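Search this notebook

Tuesday, December 28, 2021
Sound bench, Peltlow

Quiet week in the building, so I finally got the Donden mixer open and had a proper go at the crackle we've all been moaning about after club nights. It's the left channel on deck two, and it only ever shows itself once the room has filled up and the DJ starts riding the fader (typical!). I ran a tone through it for 11 minutes with the lid off and heard it twice, both times with the fader just short of the top. Cleaned the track, worked it up and down a good long while, ran the tone again and got nothing. I'm not calling it fixed until it has done a full set at Strickland with the bass up.
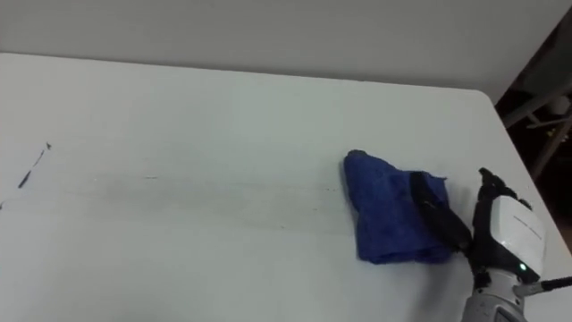 While I had the bench to myself I also went through the hip-hop crates that came over from Jarik. The list says 573 records and I've now played a bit of 228 of them, mostly the first side, and I'll admit I let a few run on longer than the job needed. There's a lovely batch of twelve-inches from 2000 or thereabouts, instrumentals on the flip, which would be perfect for a warm-up hour. A few are warped at the rim and skip on the lighter arm, so those have gone in the back crate with a paper slip in each sleeve. Please don't put them back in with the good ones, I'd only just got them sorted.

Still to do: new slipmats, the hum on the booth monitor, and somebody needs to ask Strickland if we're keeping the same slot in March.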